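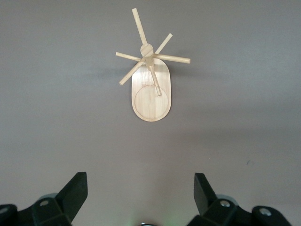

Drenar Releases Version 10 of Fletar, Its Grasp Planning Software for Wrist-Mounted Cameras

New release plans around thin, overhanging parts and reports why a grasp was rejected

Drenar, a developer of control and perception software for robot arms, today announced the general release of Fletar 10. The software takes images from a camera mounted at the wrist, estimates the outline and height of the object in view, and returns a ranked list of approach poses for a two-finger gripper. Version 10 replaces the outline model used in earlier releases and adds a planning mode for objects with parts that stick out past their base.

Earlier versions of Fletar treated each object as a single closed shape. That was adequate for boxes, bottles and most machined parts. It worked poorly on objects such as a small wooden toy helicopter, where slender dowel blades extend from a round hub and some of them reach past the edge of the oval base. A planner that draws one boundary around the whole object will place the fingers too wide, or will close them on a blade.

Fletar 10 divides the object into regions before it plans. Each region is given an estimated height, a stiffness class and a contact rating. For the helicopter, the base plate is a candidate contact region and the blades are marked as regions to avoid. The planner then searches for finger positions that reach the candidate region without passing through the others. If the only clear path requires a different wrist angle, the planner returns that angle along with the pose.

"Pale wood on a smooth gray surface looks like an easy case, and for detection it is," said Efa Cadwaladr, who leads perception work at Drenar. "The hard part is height. From directly overhead, a blade and the plate under it have nearly the same color and the same grain. We now use the soft shadow on the table as one of the height cues, and we combine it with a second view taken after a short wrist move."

The second view is optional. When it is turned on, the arm shifts sideways by a distance set in the configuration file, takes another image and returns to its starting pose. Cells that cannot spare the cycle time can run on one view, in which case Fletar widens its height margins and says so in the log.

Masking the gripper

A wrist camera usually has the gripper fingers in view. Fletar 10 includes a new calibration step that records the fingers at several opening widths and builds a mask for each. Widths between the recorded ones are interpolated. The masks cover the fingers themselves, screw heads and other bright hardware, and any light cast on the work surface by indicators on the robot. In version 9, a colored glow between the fingers could be read as a separate object and had to be excluded by hand.

The mask builder also accepts worn or replaced fingers. Operators who swap finger sets during a shift can store one calibration per set and select it by name.

Small marks on the work surface are handled by a separate filter. A speck that stays in the same table position across images is added to a background map and ignored until the map is cleared.

Rejection reports

Customers have asked for more information when the planner declines to pick. Each rejected pose now carries a reason code, the region that caused the rejection and the measured clearance. The reports are written as plain text and can be read in the Fletar viewer or in any editor. There are 23 reason codes in this release, all of them listed in the reference manual.

"Before this we had a number between zero and one and a lot of guessing," said Danjuma Haruna, controls engineer at Plastia, which ran a preview build on its mixed-parts line. "Now the log tells me the left finger would have touched region four on the way down. I can change the approach height and try again."

Testing

Drenar tested the release on a set of 139 objects at its lab in Morgan. The set includes wooden toys, wire forms, brackets, molded caps and kitchen tools. Every object was placed by hand in varied positions and turned between trials, and the planner ran from a fixed starting pose. The full set was run with one view and again with two. Results for each object, including failures, are supplied with the release notes.

Ljubica Lazarević, who managed the test program, said the remaining failures fall mostly into two groups. "Objects that rock when touched are still difficult, and so are parts thinner than the height margin. We do not recommend single-view mode for either. The notes give the settings we used so that customers can repeat the runs on their own arms."

Other changes

The planner can now store up to 2,000 poses per session for later replay. Replay runs without a camera or an arm and is meant for comparing settings against the same recorded images.

The command-line tool has been rewritten. Existing scripts will run without changes, with one exception – the flag that set a fixed finger offset has been removed, and offsets are now read from the calibration file. A conversion tool is included for version 9 calibrations. Calibrations from version 8 and earlier must be redone.

The motion interface is unchanged. Fletar still sends target poses only and leaves trajectory generation, speed limits and stopping to the robot controller.

Availability

Fletar 10 is available now to customers with a current support contract. Version 9 will receive fixes until July. Installation packages, the reference manual and the test results can be downloaded from the customer portal. A training session on region settings and mask calibration will be held online by Carys Gittins of the Drenar support group, and registration is open through the same portal.

About Drenar

Drenar develops perception, planning and calibration software for robot arms used in assembly, packing and laboratory work. Its products are sold directly and through system integrators.

Media contact
Ffion Pritchard
Communications, Drenar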